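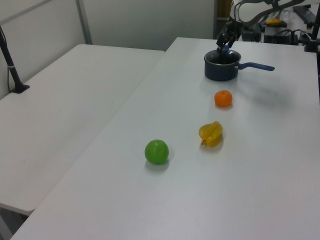 the little blue-handled saucepan, back of the table

Small saucepan appreciation thread (and a caramel question)

kanini_m
Posted 7:40 pm
Okay, I have to gush. I spent all of January making caramel in a small saucepan instead of my big heavy pot and I am never going back! Small batches, one cup of sugar at a time, ready before the dishwasher finishes. I used to make one giant batch for the holidays and burn half of it, and now I just make a bit whenever I feel like it. Pan is the one at the top, dark inside, long blue handle. I love that handle.

My question is about dry versus wet caramel. I've been doing it dry, just sugar in the pan over medium, and I get lumps maybe one time out of three. My aunt adds water and swears by it. What do you all do?

Kanini

kozan_kitchen
Posted 7:58 pm
Wet, every time. Sugar, enough water to make it look like damp sand, lid on for the first couple of minutes. The steam runs down the sides and washes off the crystals. Don't stir once it boils. I've made it this way for years and lumps are rare.

Also a dark pan is rough for caramel, you can't see the color! Get something light inside. I couldn't judge amber in a dark pan if you paid me.

Taner G.
Posted 8:15 pm
Gotta disagree with kozan on both counts. Dry caramel tastes better. There, I said it. It gets going faster and I think you get more of that slightly bitter edge, which is the whole point of caramel. For lumps: don't dump all the sugar in at once. Put in a third, let it melt, sprinkle the next third over the top, and so on. If you still get a few lumps turn the heat way down and wait. They melt. People panic and crank it up, and then it's burned.

Dark pan: spoon a drop onto a white plate. Done.

kozan_kitchen
Posted 8:21 pm
By the time I've found the plate the caramel is two shades darker, Taner.

Taner G.
Posted 8:22 pm
Put the plate out first!!

melahat_b
Posted 8:47 pm
I use a thermometer and skip the color argument. I pull mine at 350 F for sauce and a little before that if it's going into flan, where it'll sit in the oven anyway. The trouble with a small pan is that the sugar is so shallow the probe doesn't sit in it properly, so I tilt the pan for a second to read it. Careful doing that, obviously.

Kanini, what are you doing with all this caramel? I need ideas. I've got a flan on repeat and my family is starting to hide.

kanini_m
Posted 9:05 pm
Ha! Mostly sauce. Cup of sugar, 6 tablespoons butter, half a cup of warm cream, big pinch of salt. It goes on oatmeal, apples, a spoon. Last week I stirred some into rice pudding and oh my goodness. Going to try Taner's thirds method tomorrow morning, plate at the ready.

pichit_s
Posted 9:30 pm
One safety thing, and I say this as somebody with a scar on his thumb. With a small saucepan the cream foams up FAST. A cup of sugar is about the most I'd do in anything little, and I'd take it off the burner before pouring. Slow trickle, long spoon. And keep the handle turned in if you have kids or a cat.

If you like a bit of a savory thing, make it dry, take it really dark, then add fish sauce and a splash of water instead of cream. Toss pork in it. You're welcome.

Taner G.
Posted 9:34 pm
Pichit that sounds incredible. How dark is really dark?

pichit_s
Posted 9:41 pm
Like strong tea. Just when it starts to smoke a tiny bit and you get nervous. Have the water in your other hand.

kozan_kitchen
Posted 9:52 pm
And you're going to see "strong tea" in a dark pan, are you.

kanini_m
Posted 10:20 am
Update! Did the thirds. Not one lump. The white plate trick worked too, though kozan is right that it moves quickly, my second drop was a lot darker than my first. Tastes great, bit more bitter than usual and I like it. Doing a wet batch tonight so I can try them side by side on toast.

melahat_b
Posted 10:36 am
Side by side on toast is my kind of science. Report back please, and tell us which one sets firmer in the fridge. Mine goes like a brick.

pichit_s
Posted 11:02 am
More cream, Melahat. Add another two tablespoons and it'll stay spoonable.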